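Skirnano gripper trials

The Skirnano gripper trials are a series of bench comparisons of two-finger robot grippers, begun in June at the Foltstead workshop in Joltevdale. They were set up by Kwadwo Bawa and Brenda Saavedra to find out which finger shapes and camera positions work best for picking up thin, flat household items.

Setup

The bench carries two arms mounted along one side of a wooden tabletop. Plates are laid in the open middle, and other small items are kept toward the far side. A fixed camera covers the workspace, and a second, smaller camera rides at the wrist.
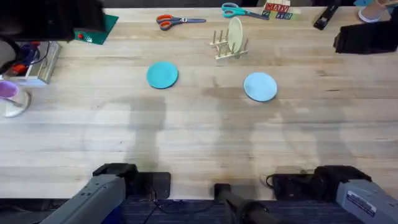
Each gripper is given 30 attempts per plate. An attempt counts as a success if the plate is lifted clear of the wood and held for 4 seconds. Plates are moved between attempts, and the operator may not touch the arm once it has started. Flat plates were chosen as the main test object for their low rims, which leave little room for a fingertip to get underneath.

Camera comparison

The fixed view shows both arms and is used to plan the reach. The wrist view is used for the last part of the approach, when the gripper and its shadow come close to the rim. Bawa's notes list arm shadows as a common cause of poor edge detection, and later runs used a controller setting called Zamani that slows the arm over the last 9 centimeters.
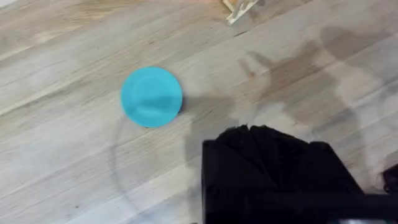
Results

Narrow fingertips did better than wide ones on flat plates, and the slower approach helped both types. Saavedra repeated the wide fingertip runs with the grip force cut by 35 percent and found no clear change. Stacked plates have not been tested.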